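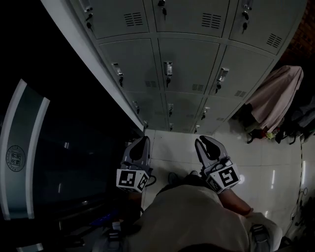 Grey lockers, some with keys in them.

Virtual author talk: do I have to buy the book again if I already own it?

Posted in Books & Events by margin_scribbler

There's an online talk coming up in February, run by Villalba Books, for a memoir called Savo. It's by a woman who spent her working life as a ferry deckhand and then wrote over 1,000 pages on the subject, which an editor has mercifully cut down to 283. I have read all 283. I own the hardcover. I bought it from Villalba, at Villalba's own till, in the spring.

The ticket page offers me precisely one option, which is "Admission + hardcover". There is no "Admission, already did my bit". I love the book, but I don't need it in stereo, and my shelves are full enough that the cookbooks have moved to the laundry room.

So: is there any way into one of these things without a second copy? And if I do end up with two, can the extra one at least be signed? The page says "signed bookplate while supplies last", which could mean anything. I'm in Himitlow, so picking it up in person means a ferry, and yes, I see the irony.

9 replies, 3 shown

kettle_and_spine
I used to work in a bookshop (not Villalba) and ran the till for plenty of these. The bundled ticket usually comes from the publisher. They lend you the author for an hour and in return they want copies sold in a particular week, so the copy you bought in the spring doesn't help them, however much you enjoyed it.

That said, email the shop before you pay. Put your old receipt number in the message if you still have it, or the email address on your account if you don't. Ask two things: whether there's an access-only ticket that isn't listed, and whether you can swap the hardcover for something else of the same price. We did the swap fairly often and never advertised it, for reasons you can guess. The worst answer you'll get is a polite no with a link to the page you were already looking at.

On the bookplate – it's a sticker. The author signs a stack of them at her kitchen table and the shop tucks one inside the cover, or posts it separately. Ask for it loose and put it in the copy you've already read and dropped in the bath. The clean one then becomes somebody's birthday present.

Check the shipping too. A lot of shops hold event copies until after the talk, so don't plan on having it in hand that evening.

tidewrack79
just buy it its a book

plainwrapper
Kettle is right about emailing, but I'd add that you should look at how the talk is being streamed. Villalba uses Skiltis for theirs, and last time I went to one the recording stayed up for 4 days for ticket holders only, then vanished. If you're hoping to wait and catch it free afterwards, I wouldn't count on it.

Other route: ask your library. Ours in Himitlow has taken a group ticket for this sort of evening before and put it up on the screen in the meeting room, with 79 stacking chairs and a plate of date squares. You don't get a book. You do get the date squares, and a man behind you who has a comment instead of a question.

If you still wind up with two copies, the library takes clean hardcovers as donations. They may put it in the sale bin for a loonie, so don't go looking for it there if you're sensitive.

margin_scribbler (original poster)
Update for anyone with the same trouble. I emailed, and Villalba wrote back by 3 p.m. with a swap: same price, any title in the shop, bookplate sent loose. I chose a cookbook. It will be living in the laundry room with the others.

Still no word on whether the talk will be captioned. If anyone has been to a Skiltis one recently, I'd like to hear.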